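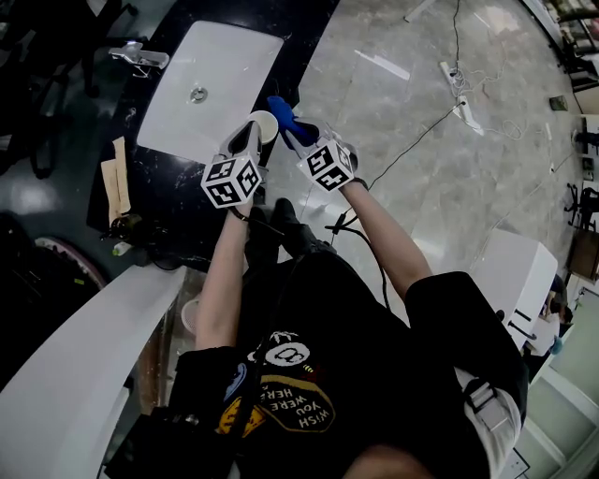 Two hand-held grippers at the sink counter, a paper cup in the left and a blue plastic object in the right.

Notes on the pose alignment tool, version 3

Over the past month the greater part of my time has gone into the software that turns hand-held gripper recordings into training material for our control policies. Several colleagues have asked for a written account of what changed between the second and third versions of the tool, which we call Kurian, and I set it out below. Readers who use only the finished trajectories may wish to go directly to the section on known faults.

Background

Each gripper carries a cube with square markers printed on its faces. The head camera sees the cubes, and Kurian estimates the position and orientation of each gripper from whichever faces are in view. In version 2 this estimate was made separately for every video frame. The method was simple to maintain, but it gave poor results when only one face could be read clearly. A single flat marker seen at a shallow angle has two plausible orientations, and the estimate would jump between them. In the replayed motion the wrist appeared to flip over and back within a few frames.

Dulce Ocampo first reported the fault in May, when a policy trained on sink tasks began to twist its left wrist shortly before each grasp. We spent two days examining the policy before Leonor Valente suggested that we replay the training data itself. The twist was present there.

What has changed

Version 3 treats the cube as one rigid body and solves for all visible faces together. Where only one face can be read, both candidate orientations are kept and the choice is postponed until later frames settle the matter. This requires a short window of future frames, so the tool can no longer be run live. Rafsan Biswas has kept the old estimator available under a separate setting for those who need a preview during recording.

The second change concerns time. The gripper opening and the camera image come from different clocks, and we had been correcting the difference with one fixed offset per session. Leobardo Montes showed that the offset drifts over longer sessions. Kurian now fits the drift as well, using the moments at which the jaws visibly open and close. On a set of 500 recorded episodes, the number rejected for poor alignment fell to about half of its former level. I regard this as the more useful of the two changes, although it took far less work.

Known faults

Glossy surfaces remain difficult. Dark polished counters and shiny tiles can return a reflection of a cube, and the detector occasionally accepts it as a real marker. A check on the plausible distance between the grippers removes most such cases. It does not remove them when the two hands are working close together – for instance, when one holds a cup and the other brings something towards it.

Calibration files from version 2 will load without a warning but should not be used. The cube dimensions are stored in a different order, and the result is a small, constant error which is easy to overlook. I hope to add a proper warning in the next release.

Planned work

Itzel Cervantes is preparing a viewer, provisionally named Lendora, in which both orientation candidates can be inspected frame by frame. There are 4 older sink sessions to be processed again once it is ready, and I would ask that no new policies be trained on them until then. Reports of further faults may be sent to me directly, with the episode number and the settings file attached.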